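# Gripper fault on the packing table, Bandley

Thu 15 October

We put this page together for our colleagues at Wanau and Cater, who run the same type of cell and asked what went wrong with ours. The short answer is that the gripper lost its closing force during a long run with thin cartons, and the software did not tell us.

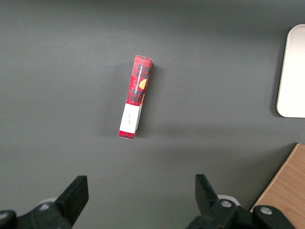

The shortbread carton gave us the most trouble in the whole run. When it stands on its long side, the fingers have only a narrow body to close on, and a small loss of force is enough to let it slip. With wider boxes we saw no drops at all, so for a long time we blamed the carton and changed the approach angle 2 times. This did not help.

The log later showed the real order of events. The first slip came after 1,757 picks. The controller read the finger position, found it correct, and reported a good grasp. It did not compare the motor current with the value from the start of the shift, and the current was already 12 percent lower.

One drop was also a safety matter. A carton fell near the edge of the table and a colleague reached in to take it while the arm was waiting for a retry. The arm started again after 7 seconds. The person was not touched, but the retry should never start by itself after a drop, and we have now switched this function off.

Björklund, who supplied the gripper, asked us to send the drive unit back for inspection. Until it returns we use the spare one, with a lower speed and a force check before each shift – it takes around a minute and we will keep it.

If your cell was installed before January, please look at the retry setting first. It is on the second page of the recovery menu, and on our cell it was active from the factory.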